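Lorno Breakfast Table Set
README, second release

What is in it
Lorno is a collection of 1,484 pictures of small kitchen appliances and the things that stand near them on a worktop. They are grouped into 222 arrangements. An arrangement is one appliance in one position, with or without food items beside it. Most of the appliances are the combined sort that do toast, eggs and a hot drink on one base, as these take up little room and have plenty of separate parts to label.

Folders
There are 4 folders: grills, pans, kettles and mixed. An appliance with more than one cooking area goes in mixed, even if only one area shows clearly. The first release kept these under grills, so old file lists will not match. 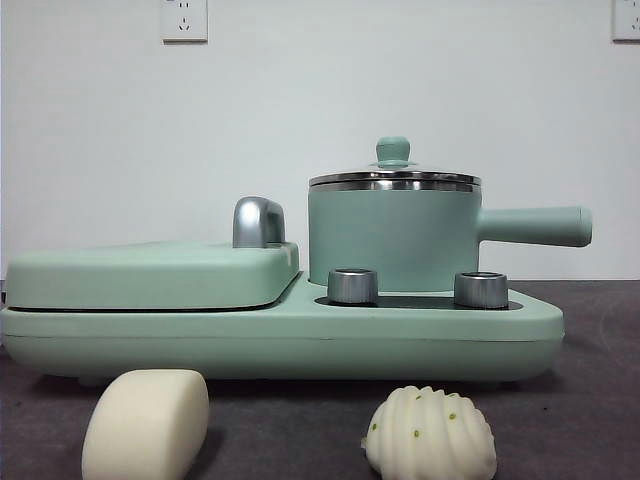

Mixed folder: mint-green breakfast appliance with closed grill lid and small saucepan.

Labels
Each part that lifts off or turns has its own label. Lids are labelled separately from the pan or plate they cover. A handle belongs to its lid or pan and is not labelled alone - this was changed after the Erkel trial, where handles were marked twice. Control knobs are labelled "knob" and lid knobs "lid grip". Food items are labelled "food", real or not.

Known problems
Clear glass lids are sometimes outlined only along the rim. Shiny handles have rough outlines in the kettles folder. In 2 arrangements the colour name is wrong: "grey" should read "green".

Where it came from
The appliances were lent by the Esteves shop in Ranodville and went back in March. Please name Lorno if you use the pictures in your own work. Corrections to the labels can be sent with the arrangement number and the part name.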